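Home Kitchen Pantry & Snacks Workshop Laundry Ask Us

Keeping the snack basket under control

My mother kept cookies in a tin on top of the refrigerator, and for years I did the same with everything we nibbled on, until the top of the refrigerator became a kind of landslide waiting for someone to shut the door too hard. When we moved to the house on Fedoruk Street I finally bought a basket, and then a second one, and I have been fussing with them ever since. I get more mail about snacks than about anything else on these pages (stain removal comes second, if you were wondering), so I thought I would put down everything I know in one place.

Start with a basket that has a handle. I can't say this strongly enough! A basket you can pick up with one hand will travel from the pantry to the table and back again, and a basket without a handle will stay wherever it was first set down until the day you move out. Wicker is my favorite. It weighs next to nothing, and it's kind to bags, provided you run your palm along the inside first and snip any sharp ends with nail scissors.

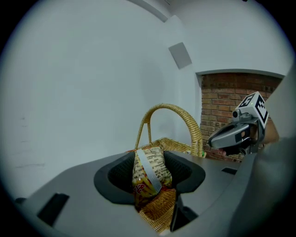 Stand your bags upright if they'll allow it, with the names facing out, and put the tall ones at the back. Lay them flat and the bottom one will be forgotten until March and come out as crumbs. An opened bag should be folded down twice and closed with something. Clips are lovely, but mine wander off, and a strip of tape does the job just as well – fold one end of the strip under itself so there's a little tab to pull on. Masking tape peels off most cleanly. The stronger silver kind will hold through anything, but it may take some of the bag with it when you open it again.

Gil-soo Joo wrote to me from Plarkent to say that he dates the tape with a marker when he opens a bag, and gives it 3 weeks before it goes. I've taken up the habit myself, although in our house a bag of anything cheesy has never come near the limit.

Now, if you have a crowd to feed, or simply a lot of small packets, look for a two-tier stand. Mine came from Bikine and cost me 20 dollars, and I would have paid more. Little things go on the top tray, where they don't get buried, and the bulkier packets go below. Before you fill it, take everything out of the old basket and spread it on the table. You'll find duplicates, and you'll find the one flavor that everybody leaves behind.
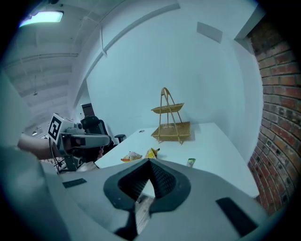
A two-tier rattan stand, with a few small snacks on the table in front of it.

Load the lower tray first so the stand sits steady, and keep the heavier packets toward the middle. If yours rocks, stick a felt pad under whichever side is short.

As for cleaning, a dry paintbrush gets crumbs out of the weave better than any cloth. Once in a while I wipe the whole thing down with a barely damp rag and leave it by an open window for the afternoon – never in the hot sun, which makes it brittle. Salt is the worst for hiding in the corners, so turn the basket over and give the bottom a good slap over the sink before you begin.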